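A day at the Rurnetti candle works and the abbey next door

November 18, 2024

I have wanted to see where church candles come from ever since I was a server, tipping hot wax down my cuff at the Easter Vigil. So when our deanery newsletter offered places on a coach to the open day at Rurnetti, I put my name down the same evening. Twenty-four of us went, from 9 parishes, with packed lunches and a very large bag of humbugs going up and down the aisle.

The works sits at the bottom of the lane below Bovia Abbey. The monks started it, and for a long time they ran it alone, but these days most of the people on the floor are from the village and the community keeps two brothers there in the mornings. We were met at the gate with coffee and split into two groups. Mine began in the melting room, and oh, the smell! Beeswax, warm and sweet, with something like hay underneath it. It stayed in my scarf all the way home.

I had imagined moulds, and there are moulds, but the altar candles are still dipped. The wicks hang in rows from a wooden wheel, go down into the vat, come up a shade fatter, and then wait their turn while the wheel goes round. Our guide let us try one each. Mine has a distinct lean to it and is now on my kitchen windowsill, where it will stay.

The paschal candles are another matter. They make 600 of them a year, nearly all between Epiphany and the start of April, and the largest we saw was for a cathedral and took two men to turn. The cross, the Alpha and Omega and the numerals of the year are put on by hand in coloured wax, cut out thin as pastry and pressed on with a warm thumb. I could have watched that for an hour (I very nearly did, and had to be fetched). They leave the five holes for the incense grains slightly tight so that the grains don't drop out in procession, and having once crawled about a sanctuary in the dark looking for one, I was glad to hear it.
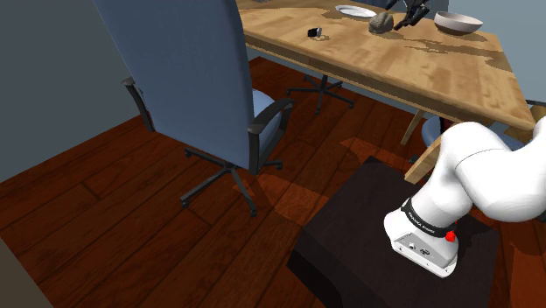
Can ordinary parishes order directly from the works?

Orders come straight from parishes of any size, by letter, telephone or the form on the Rurnetti website, and paschal candles need to be asked for before Christmas.

After lunch we walked up to the abbey. It's steeper than it looks from the road, so bring proper shoes, but there is a bench halfway with a view right down the valley. The church is plain and pale and very high, built by a Danish architect's firm, Østergaard, after the old one burned. I had been told I would find it cold. I loved it! The light comes in from one side only, and at None it lay across the choir stalls and moved over the monks' books while they sang.

We stayed for the whole office and were given sheets with the psalms, in English on one side and Latin on the other. Our lot were a bit shy at first. By the second psalm we had got the hang of the pause in the middle of each verse, and one of the ladies behind me said on the way out that it was the first time she had ever heard a silence being kept by that many people together.

The guest wing has just been done up with help from the Wirkico fund, and we were shown the new library, with its 70 chairs for retreat talks and a whole wall of the Fathers. There is also a small case of letters from former guests, some of them quite cross about the porridge.

The shop takes cards. I came away with two boxes of tealights, a jar of the abbey honey and a votive for my sister. The coach left at half past four, and we said the rosary as far as the motorway and then mostly slept.

The open day is held again in spring, and places go through the deanery office as before. If you are thinking of it, ask for the group that starts in the melting room, as you get longer at the dipping wheel that way.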